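Repainting a scraped metal storage bin for a shared garden store
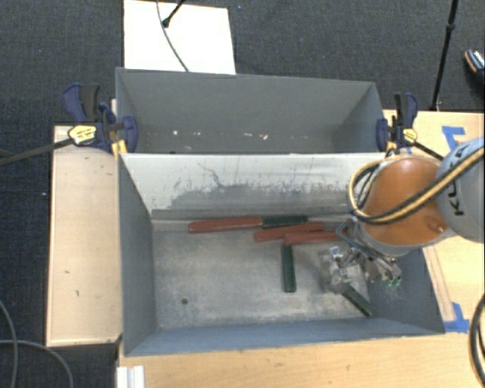 Posted in Allotments and Shared Spaces, Tuesday, September 29, 2026

Can household gloss be applied directly over old paint on a metal storage bin, or must the old paint be removed first?

Household gloss may be applied over old paint that is still firmly attached, once the surface has been washed, dulled with abrasive paper and dusted down. Loose paint must come off, and any bare metal must be given a metal primer before the gloss is applied.

Posted by Pirnen Allotment Society, Site Office

The Society wishes to put the matter above more fully, as members have received conflicting advice. We hold a number of metal bins in the communal store, used for bulbs, canes, netting and hand tools. They were bought second-hand and were painted by a previous owner with a product we cannot identify. The paint has worn through to the metal in places and there is light rust along the seams of the older ones.

Our rules require that shared equipment be kept in a serviceable condition, and the work must be completed before the store closes for the winter. It will be carried out by members with ordinary tools. We do not have a compressor, and the store has no heating. We should be grateful for guidance on preparation, on the choice of primer and on how long the bins should be left before they are filled again. Advice on whether seed potatoes may be kept in a painted bin would also be welcome, as two plot holders have asked.

Ekua Agbeko
Member, Buildings and Maintenance section

The short reply given at the top of this page is correct as far as it goes. The following points should be added.

Before any abrasive work begins, the old paint should be checked for lead. Older industrial coatings frequently contain it, and a second-hand bin of unknown history should be treated with caution. Test kits are sold by most decorating shops. If the result is positive, the paint should not be dry sanded under any circumstances, and the council should be asked how the waste is to be disposed of.

Where the test is clear, wash the bin inside and out with sugar soap and warm water, rinse it twice and allow it to dry fully. Grease is the most common cause of failure. A bin that has held tools will almost certainly have oil on the floor and in the corners, and this will not be removed by water alone. White spirit on a clean cloth is suitable, with the doors of the store open.

Loose paint should be taken back with a scraper until a firm edge is reached. The edge should then be rubbed down so that it cannot be felt with a fingertip. Rust should be brushed with a wire brush until no more powder comes away. It is sensible to prime on the same day, as bare steel will begin to rust again overnight in a damp building.

The primer must suit the metal. A general metal primer is satisfactory on steel, but galvanised surfaces need a primer made for the purpose, and ordinary gloss will peel from them within a season or so. If the Society is uncertain which it has, a primer marked for both should be chosen.

Two thin coats of gloss are to be preferred to one thick coat. The tin will state the interval between them, commonly 12 hours or more, and the temperature below which the product should not be used. In an unheated store at this time of year the second figure matters more than the first – late morning is the best time to start.

With regard to seed potatoes, I would advise against direct contact with any painted surface. Paper sacks or wooden trays placed inside the bin would be acceptable, provided that the lid is left off and air can reach them.

Flernis

We did four of these for our own club in March. Smooth finish was not important to us so a brush was used throughout. The paint felt dry the next day but was still soft underneath, and the tools stuck to it. Please leave it six days at the least.

Symonenko

It may be worth asking whether the insides need to be painted at all. Metal tools will scrape any household paint, however well it has been applied, and the same work will have to be repeated. Our practice is to paint the outside only, treat the inside for rust and lay a cut piece of old rubber matting on the floor of each bin. The matting can be lifted out and hosed down. It should be lifted in any case every few weeks during wet weather, as water collects beneath it.

Offcuts of matting can often be had from gymnasiums and stables free of charge.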